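What the View Counter Counts
Summer project report, Web Communities course
Submitted Jul 28, 2019

1. Why I picked this

Every thread on the Oltcombe message board has a number beside it labeled Views. People treat that number as a fact. It gets quoted in arguments ("look how many people have read this"), it decides which threads go in the Popular box on the front page, and the board's advertising page uses it to tell local businesses how busy the place is. I wanted to know what has to happen for the number to go up by one. My guess before starting was that it had little to do with anybody reading, and I should admit that guess at the start, as it probably shaped what I went looking for.

2. The two boards

Oltcombe is a general chat board for one town and the villages near it. It runs on Tresadik, an older forum package that still gets security fixes but not much else. For comparison I used Jenesthorpe, a hobby board for model railroads that also runs on Tresadik, with different settings. Both sets of admins let me see server logs with the addresses scrambled. Neither let me change anything on the live site, so all my tests were done on threads in the ordinary sections or on a test copy on my own laptop.

3. What the manual says

The Tresadik manual has one sentence on the subject. It says the counter "reflects the number of times a topic has been viewed." I read that several times hoping it would turn into a definition. There is nothing on whether your own visits count, whether a reload counts, or whether page two of a long thread is a second view or the same one.

4. What I found on the test copy

A reload counts. I opened a thread and pressed the reload key 200 times, and the counter went up by 200. Going to page two counts. Coming back to page one counts again. Posting a reply counts, as the software sends you back to the thread afterward. So does editing a post. A person who writes one reply, spots a typo and fixes it has added at least three views without anyone else turning up.

There is a setting called "Unique views per session" that is supposed to stop this. It is off by default. With it on, reloads stopped counting, but only for members who were logged in. For guests it made no difference that I could find. I don't know if this is a bug or was meant that way, and the support forum thread on it has no answer.

5. What I found in the logs

The best known thread at Oltcombe is about parking behind the library. On the day I took my copy of the logs its counter stood at 3,631. I tried to work out how much of that was people.

The largest single visitor was Innes, a crawler that collects pages for a search service. It gives its name in every request, so it is easy to spot, and it fetches each page of the thread again every time there is a new reply. Other crawlers did the same in smaller amounts, and there were some that gave no name and could be recognized only by how evenly spaced their visits were. After I took out everything I was fairly sure was automatic, and then merged visits from the same address within an hour, I was left with some 70 visitors.

I would not put much weight on that last figure either. Two people in one house share an address, and one person on a phone may have several. It could be off by a lot in both directions. I only claim that it is much closer to the number of readers than the one printed next to the thread.

At Jenesthorpe the gap was smaller. The session setting is on there, and the admins block Innes. Their most viewed thread had just passed 2,000, and it was a long photo thread on baseboards that members really do seem to go back to. Even so, the top of their list is nearly all old threads. A counter that never goes down favors whatever has been around longest, and the Popular box then sends it more visitors.

6. Problems with this project

Two boards is not many, and both use the same software. The logs went back only as far as the servers kept them, so for older threads I saw just the last part of their life. My rule for spotting unnamed crawlers was made up by me and checked by me. I also had no way of telling a reader from somebody who clicked, saw it was about parking, and left. I don't think any log could.

7. What I would suggest

Turn the session setting on. Leave known crawlers out of the count. Sort the Popular box by replies in the past month, which can be faked too but takes more work. The advertising page should stop using total views until somebody can say what they are. I have sent these points to the Oltcombe admins and was told they would look at them in August.

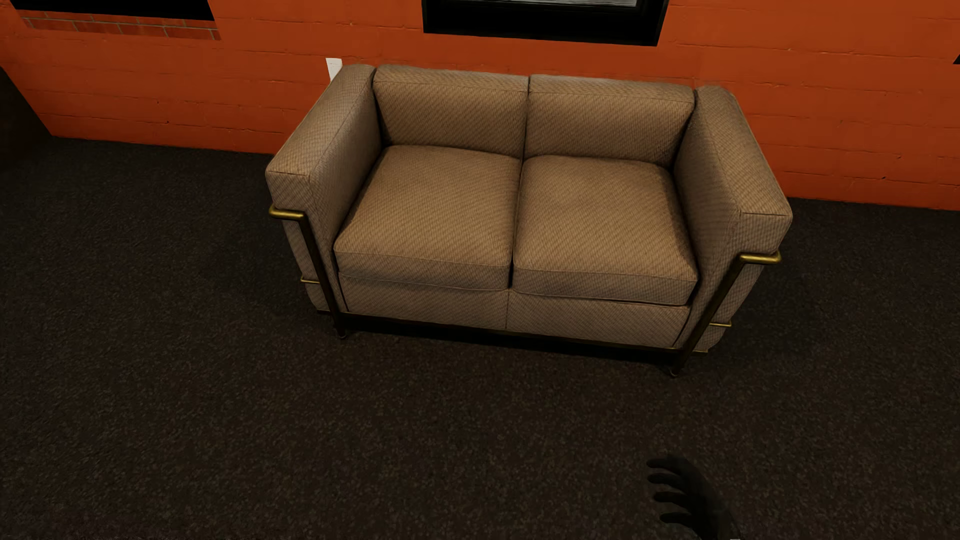 Comment on the draft, from an Oltcombe moderator: I agree about the crawlers, but I'm not sold on sorting by replies. We tried it once and the box filled up with two members arguing over bin collection. At least a bad view count doesn't reward the people who won't let a thread die. Could you run the same check on the guest numbers at the bottom of the front page? I've never believed those.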